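Endari Cell Planner - review after one season's use

We run a single-arm bench cell at our Tanum site, sorting small turned parts, and I look after it along with most of the other kit on that side of the building. Last August we bought a licence for the Endari Cell Planner, sold here through Weerasinghe. It is a simulator for setting up a cell before you touch the real one. We paid 1681 for the licence with 18 months of updates.

Installation was dull, as it should be. The arm library already had our model in it. The gripper took longer, as I had to enter the finger length and pad thickness by hand and the form rejects anything with a decimal comma. Once that was in, I built the bench, dropped a perforated plate on it and marked the put-down area in blue. That took me an afternoon.

The wrist view is the part I use most. You get what a camera between the fingers would see, with shadows, and you can tell early on if a pad is going to come down over the plate or over bare table.
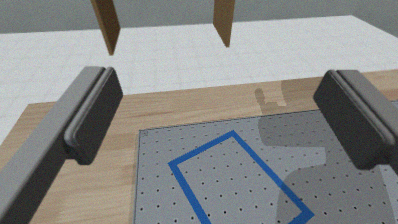

Wrist view in the planner, gripper open, put-down area marked in blue on the perforated plate.

Shadows are better than I expected. On the real bench our vision check used to trip when a dark patch fell across the marking, and I could repeat that fault in the planner and move the lamp until it stopped. I then moved the real lamp by 130 mm and have left it there.

Wood looks a bit soft and blurry up close. It makes no difference to the work.

Less good: saving. Past 2000 steps in a program the save takes long enough to make tea, and there is no progress bar. The pad wear setting is also hidden two menus down - I only found it from a post on the Standunora forum. Weerasinghe answered my email about it the same day, to be fair to them.

Worth the money if you change your layout several times a year. If your cell never moves, a tape measure will do. I will be renewing ours.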